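4.2 Labeling the moment of release

Most of our trouble, it must be said, came from one little function. The policy in Marar outputs a chunk of future hand poses plus a single number per hand that we call the release score, and when that number crosses a threshold the controller opens the fingers. Simple enough! We spent most of November on it anyway.

The training clips for the tidying tasks are all first-person, recorded from the head, and we have 2799 of them that passed our filters (we started with 3000 and threw out the ones where the hand tracker lost both wrists for a long stretch). Nobody wearing the headset presses a button when they let go of something, so the release labels have to be worked out afterward from the video and the hand poses. Our first labeler was the obvious one. It watched the distance between thumb tip and index tip, and when that distance jumped, it wrote down a release. For cups and bottles this works great. For anything that folds, it is a mess, since people open their fingers constantly while they shift their grip, flatten a flap or let one hand slide along an edge.

So we rewrote it. The labeler that ships with Clorgate (our annotation tool, see Section 3.1) now looks at three signals together: the finger distance, whether the tracked object mask keeps moving with the wrist, and whether the other hand is still holding on. A release only counts if the mask and the wrist go their separate ways and stay apart for 80 milliseconds. We tried shorter windows first and got lots of false releases from motion blur. Longer ones pushed the label so late that the policy learned to hover over the bag and dither, which was funny to watch for a day and then got old fast.

The two-handed case deserves its own paragraph, because it changed how we set up the action space. With cardboard, one hand often does the holding while the other does the folding, and the roles swap several times in a clip. Our early planner picked a "main" hand at the start of each clip and stuck with it -- a bad idea, and mine. When the roles swapped, the planner kept sending the folding motion to the wrong arm. Now there's no main hand at all. Each hand gets its own release score, and a small coupling term in the loss discourages both scores from going high before the object mask is over the target region. It's a soft penalty, so the policy can still let go with both hands early if the clip says so.

Perception caused its own headaches. The mask tracker we took over from the Veltville project was tuned on boxy, closed shapes, and it really wants an object to have one outline. Opened-out packaging has tabs and slots, and the tracker would happily split one piece into two objects, then hand the labeler two release times. We fixed that by merging masks that share a border and move together, checked over a sliding window. Pale objects over pale floors stayed hard. Shiny tile is the worst of the bunch, because the highlights slide around as the head moves and the tracker latches onto them. We ended up adding a highlight filter that drops any region whose motion matches the camera but not the floor plane. Figure 5 is from the trash-bagging portion of the data, with both hands on a white box that has been partly unfolded and a bag standing open on the tiles under it.

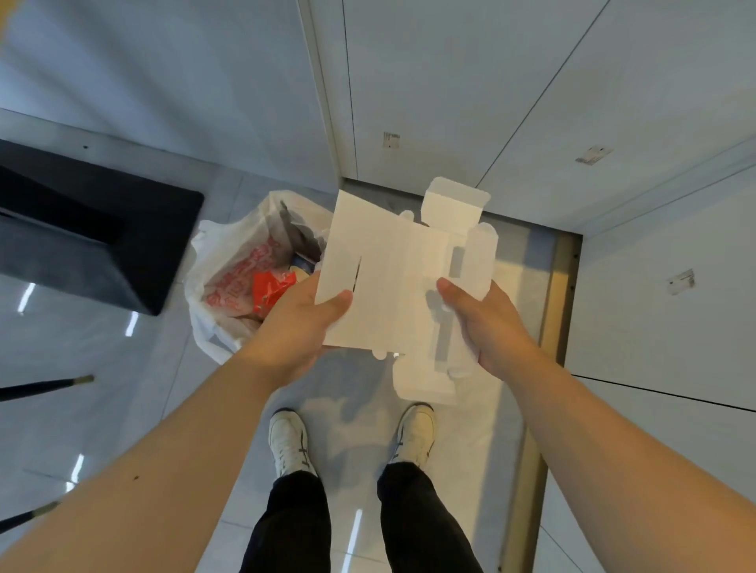
Does the release score need its own network head? It doesn't need one, but training went better with it: when we folded the score into the main action output, the pose loss drowned it out and the threshold had to be retuned for every task.

Figure 5. A two-handed hold over an open bag. Neither hand is given a main role in the action space.

We hand-checked 113 clips against the new labels, using the Grunthorpe viewer to step through them frame by frame. The leftover mistakes were mostly in clips where one hand passes in front of the other at the very end, so the tracker loses the object just as it leaves the fingers. I'd love to say we solved this, but for now the labeler marks those clips as uncertain and the release loss skips them (the pose loss still uses them, so they aren't wasted). The threshold itself is a plain constant in the config file. We did try learning it, and the learned version drifted every time we changed the batch mix, so back to the constant we went.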